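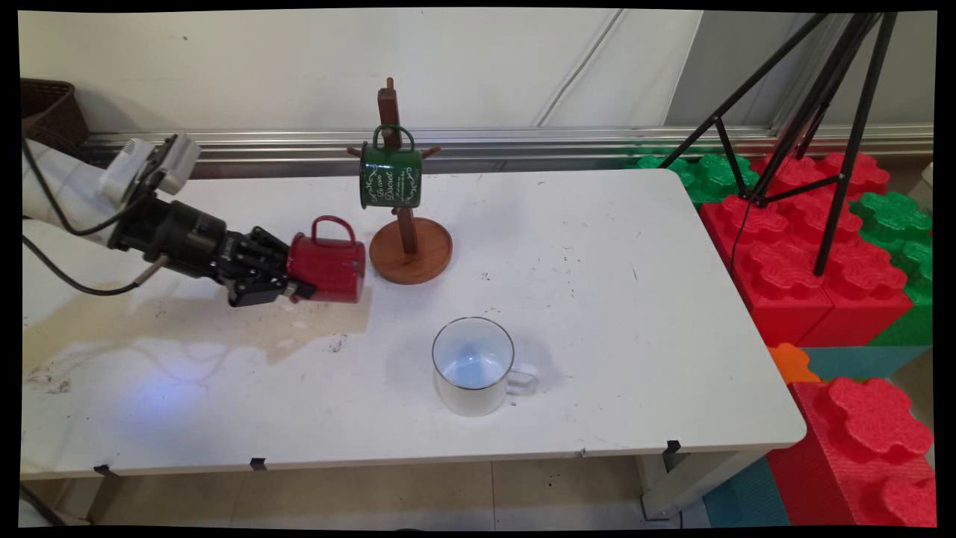 Gilent Bench Arm for cafés and staff kitchens
Supplied and installed by Hemuten

The Gilent is a single-arm bench unit for putting away cups and mugs. It works from one side of an ordinary table and hangs enamelware on a mug tree by the handle. It needs one power outlet and a clear tabletop.

Who it suits
Cafés, canteens and office kitchens where someone on each shift spends time clearing and hanging mugs. Most of our customers run a small team and want that person back on the counter.

What changes for staff
Staff still collect, wash and dry. They stand the mugs upright on the table, clear of the tree, and the arm takes it from there. Someone on shift has to be signed off to stop and restart the unit, and training takes 20 minutes. Expect a few days of people watching it instead of working.

At Peñalver, our first café site, hanging was an end-of-day job. It is now done through the afternoon and the closing shift has been rewritten to match. No positions were cut. Two staff asked to keep doing the front shelf by hand, and they do.

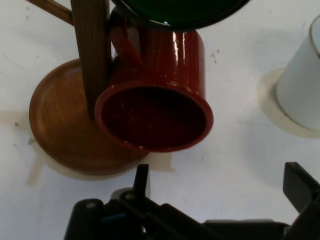
Pegs should be fixed firmly in the post. If a peg turns under finger pressure, glue it or replace the tree before teaching positions. Mixed colours on one tree are fine. Handles must be closed loops, and chipped handles should be pulled from use.

Specifications
Payload: 1000 g
Maximum mug height: 20 cm
Clearance needed behind the table: 70 mm
Finger pad service: every 3000 cycles
Software: Nosia 3, with stored positions for each tree

Not suitable for stemmed glasses, paper cups or anything with liquid in it.

In the box
Arm, gripper, cable set, spare finger pads, printed staff guide. Table and mug tree not included.

Ordering
Lead time is longer in October. Ask for a site visit before you order if your table is on castors. Page updated 4 Oct 2019.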